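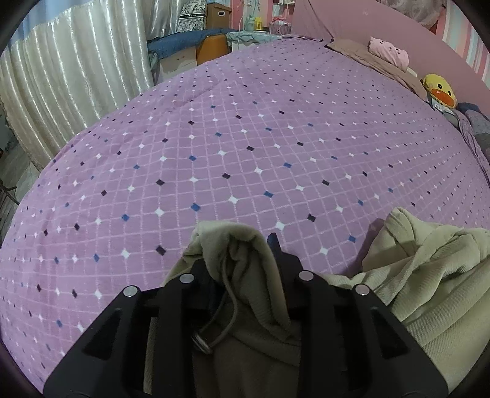 3 min read

I put off folding hoodies for years. Shirts are easy, but a hoodie has a hood, a cord and sleeves that go where they like, and mine used to end up in a heap in the wardrobe.

I do it on the bed now. The table in our flat in Bruseswood is too narrow, and the bed gives me room to spread the sleeves out. Shake it first, then lay it face down with the hood pulled up flat.

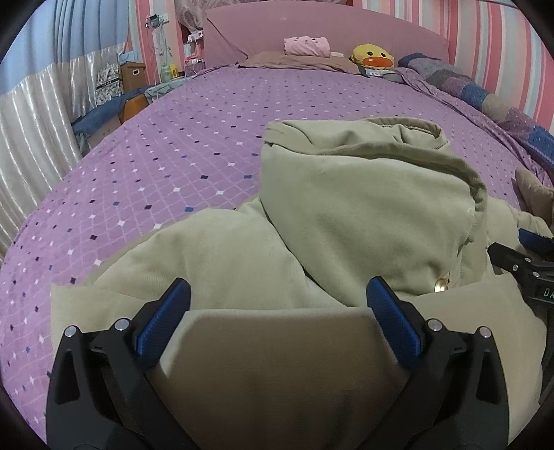 The khaki one on the bed, still to be folded.

Sleeves go straight across the back, one over the other. Fold both sides in, bring the hem up to the shoulders and tuck the lot into the hood — not too tightly, or the seams crease. I wash mine at 30 and leave the cord untied.

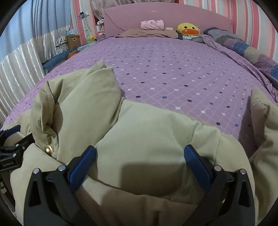
Thicker ones don't fit inside their own hood, so I fold those in half and stack them at the bottom. The shelf is a Phromma one and it sags a bit if I put jeans on it as well. Coats are next.

Comments

Does the tuck stretch the neck at all? Mine have gone baggy.

I roll mine. Takes up less of the drawer.

Tried it with a zip one and the zip dug in — fine once I did it up first.

Contact | Copyright Jevcombe | Back to top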